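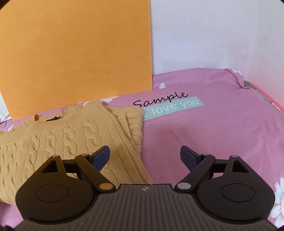 *Figure 1. Folded cable-knit sweater on the pink cloth, with the orange board behind.*

## 3. Folding and storage test

Our project asked whether the way a sweater is folded changes how much shelf space it needs and how creased it comes out. Sofia Moreira and Elba Bustos did the folding, and Ynyr Rees kept the record sheets. Solange Fortin wrote the analysis in section 4.

### 3.1 Materials

We used 13 sweaters borrowed from classmates, a steel ruler, a kitchen scale and a stopwatch. All the folding was done on one table covered with a cloth, so the surface stayed the same between tests. Cable knits went in their own group. They are thicker than plain knits and spring back after folding, and the ribbed cuffs tend to work their way out of the stack.

### 3.2 Method

Each sweater was folded in 3 ways:

- **Flat fold:** sleeves across the back, then the body in half.
- **Thirds:** sleeves in, sides in, then folded up from the hem.
- **Roll:** sleeves in, rolled from the hem to the collar.

We measured height at the center right after folding and again after 90 minutes. Nothing was placed on top in the first round. In the second round, we stacked the sweaters in a Tuvetti storage box and left them overnight.

### 3.3 Problems

The first set of heights had to be thrown out. Two of us were pressing the ruler into the knit and one of us was not. After that, Ynyr took every reading.

Rolling was hard to repeat with cable knits. Elba's rolls were tighter than Sofia's, and for almost 100 minutes of lab time we tried to match them before deciding that Sofia would do all the rolls. The thirds fold gave the most even results between the two of them.

Idalina Marinho, our advisor, suggested adding a crease score. The scale we used is in Appendix B.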